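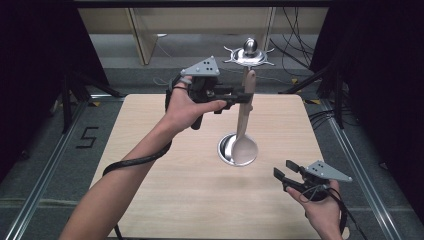 Virnel Utensil Table: Progress Report to Gasser, Third Period

1. Status

Work on the table layout continued through November. The layout with the metal cup set into the light wooden top has been adopted as the base version, and the silver utensil holder with the ring of prongs stays in the set. Placement of the large wooden spoon is still open. The steel ladle and slotted turner are finished for this stage.

Spending is within the approved budget for the period. No change to the end date is requested.

2. Work completed

Recessed cup. The earlier version used a freestanding cup, which moved when a utensil was dropped into it off center. Setting the cup into the top removed that problem. The rim is polished, and under the overhead lamps it gives a bright reflection that makes the edge hard to judge from a standing position. A brushed rim has been ordered from Tallex. If it fits the existing hole without recutting, it will replace the polished one on both tables.

Utensil holder. Three holders were compared: a plain cylinder, a wire basket and the ring type with the knob on top. The plain cylinder took every utensil but allowed them to lean against each other, so pulling one out often brought a second with it. The wire basket caught the slots of the turner. The ring type keeps utensils apart and gave the fewest repeat attempts. Its weak point is access. With the ring fully loaded, a hand coming in from the side touches a neighboring utensil before it reaches the intended one.

Placement trials. The total for the period is 263, all logged with utensil, starting position, end position and result. A result is entered as placed, placed after correction, or dropped. Trials stopped early for reasons unrelated to the utensil are kept in the log but left out of the comparison.

3. Wooden spoon

The spoon accounts for most of the corrections. Two causes have been separated so far.

The first is balance. The bowl is heavy compared with the handle, and when the spoon is held upright by the middle it tends to turn bowl-down. This suits storage with the bowl low but makes any turn to bowl-up slow. Holding it closer to the bowl shortens the turn and leaves less room above the cup.

The second is the width of the bowl. It clears the cup rim only when lowered close to vertical. A slight tilt puts one side of the bowl on the rim, and the spoon then rests there and slides. A wider cup would solve this but would let the ladle and turner lean further than the layout allows. We propose to keep the cup and test a second wooden spoon with a narrower bowl before changing anything in the top.

The surface of the wood was also checked. A spoon straight from the drawer and one treated with mineral oil were tried in alternating order. The oiled spoon slipped more often. The difference was small, and the oil had been applied the same morning, so the comparison will be repeated after a full drying interval.

4. Room and setup

The floor numbers were taped again after the carpet was cleaned. Table positions in the log now refer to the new numbers only; entries made under the old numbering have been converted and marked. Table height was left alone for the whole period. One table developed a wobble, traced to a loose foot, and the 11 trials run on it before the repair were repeated.

Lighting was the least settled part of the setup. Closing the curtains on the sides gave steadier light through the afternoon, and they now stay closed during trials.

5. Problems and delays

- The brushed rim is late. Tallex has given no firm delivery date.
- The item list supplied by Trutine gives a single entry for "spoon, large," which covers both wooden and steel spoons. Log entries using it had to be sorted by hand. A separate entry for each material has been requested.
- The knob on one ring holder works loose with daily use. It is tightened at the start of each session until a replacement arrives.

6. Plan for the next period

- Fit the brushed rim and repeat the ladle and turner trials against the present results.
- Run the narrow-bowl spoon through the same starting positions as the current spoon.
- Test the ring holder half loaded, with every second space left empty.
- Bring the project total to 501 logged trials, including those in this report.

7. Decision requested

Approval is needed to purchase the second wooden spoon in quantity - one set per table plus spares - from the existing supplies line. No additional funds are required. The order will be placed on receipt of written approval from Gasser.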